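Larkent hand gripper: check before each session
Station: kitchen table, Clernberg
Checked by: Leonora Villanueva
29 Feb 2024

1. Finger pads. OK. Both blue pads sit square and face each other nicely. I wiped them with a damp cloth and they came up great!

2. Pivot pins. OK. No wobble at the big inner pins, and the small outer ones are all seated. I opened and closed the fingers 18 times by hand and it never caught once (so much better than in June).

3. Finger linkage. OK, with a comment. The left side felt a touch stiffer for the first few strokes. One drop of light oil, wiped off after.

4. Housings and center plate. Needs cleaning. No cracks, but there is dust on the plate. Soft brush only, please, and keep it out of the small round hole.

5. Table. OK. Grid cloth pulled flat, fruit within reach, the open box at the left and the pink flask standing well back near the wall. I love how quick this layout is to reset.

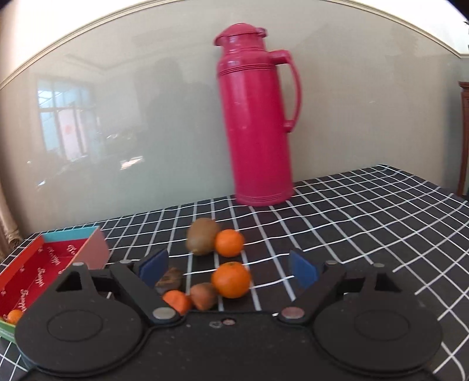

Helmi Lindqvist asked whether the oil in item 3 should wait until the pads are off, having once found a greasy film on them after a long run. Good catch, and I'm changing the order: pads off, oil, wipe, pads back on.

6. Trigger spring. OK. Snaps back beautifully.

7. Stroke counter. Reset to zero. Next full teardown at 300 strokes.

Open items: brush the center plate, order spare pads from Drilotstead. Next check goes to Arturo Rizzi.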